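Review: Lusodon hand-held gripper pair, after 800 demonstrations
Jucélia Rocha
Saturday, March 27, 2021
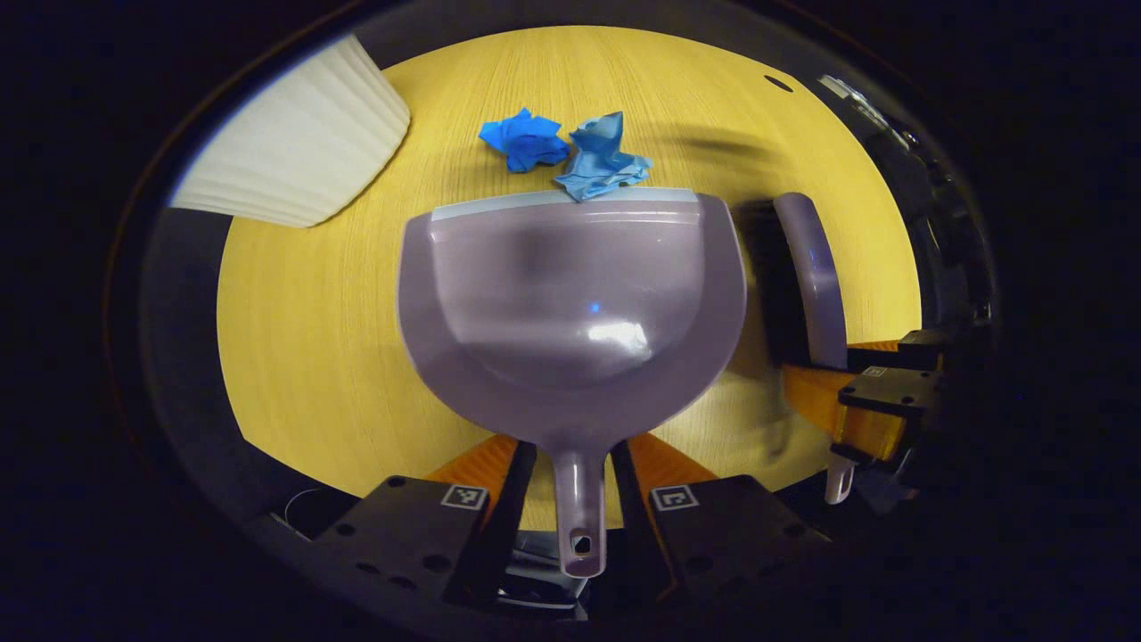 We bought the Lusodon pair to replace a teleoperation bench that took longer to calibrate than to use. The job is bimanual table clearing: one hand holds a pan, the other works a brush, and crumpled paper goes from the table onto the pan. The policy is trained only on what the hand-held tools record, so any fault in the tools ends up in the data.

What arrives

Two grippers, two wide-angle cameras, two cables, a printed calibration sheet and a licence for the Findside recording software. Assembly took an afternoon. The instructions leave out the order in which the finger screws should be tightened. Do the inner ones first, or the finger sits slightly twisted and the marker on its upper face reads at an angle.

Grip

The fingers are black blocks on orange ribbed mounts. On a thin plastic handle they hold well when the handle lies along the centre line, as in the picture, with the pan lip flat against the table. Off centre, the handle turns as soon as the lip meets any resistance. We now reject a demonstration if the pan has rotated visibly between the first and last contact. That rule cost us a fair share of the first week's recordings and improved the trained policy more than any change we made to the network.

The trigger is stiff. After a long session the operator begins to relax the grip between strokes, and this appears in the finger-width signal as a slow drift. We limit sessions to 24 demonstrations per operator and then swap.

Markers

Each finger carries a small square marker from which the software works out the opening width. Detection is reliable in even light. Glare on the marker causes dropped readings, which Findside fills by linear interpolation without flagging them. I would prefer a gap. There is a setting to export the raw detections and it should be on by default.

Camera view

The lens gives a round image with dark corners. Both tools can appear in one view when they work close together, and for this task that is useful: the policy needs to know where the brush is relative to the pan. The faster hand does blur. In the still above, the pan is sharp and the brush handle is slightly smeared, and that is typical of the sweeping hand at normal speed. We tried asking operators to sweep slowly. The policy then learned to sweep slowly, and left paper sitting on the lip. A shorter exposure with brighter lamps was the better answer.

Paper

Use several shades and crumple it fresh. Our early set used one colour of paper from one pad, and the policy ignored everything else. Two shades of blue on a yellow tabletop are easy to see, so we keep that combination for training new operators and mix in duller paper for the main set.

Synchronisation

The two recordings are aligned by timestamp. Offset between hands was small at the start of a session and grew over the course of it. Restarting both cameras every five demonstrations kept it within our tolerance. Kowalchuk, who sell the older single-handed unit we had before, solve this with a shared trigger line, and I miss it.

Cables

The supplied cables are too short for a standing operator and pull at the wrist when reaching across the table. We replaced them with longer ones from Ulora. No loss of data so far.

Verdict

Good mechanical parts, adequate optics, software that hides its own errors. For two-handed work with light tools I would buy the pair again, with raw export switched on and a strict rule for slipped handles. For heavier objects I would wait for the revised fingers, which Lusodon has listed for June.

Rating: 4 out of 5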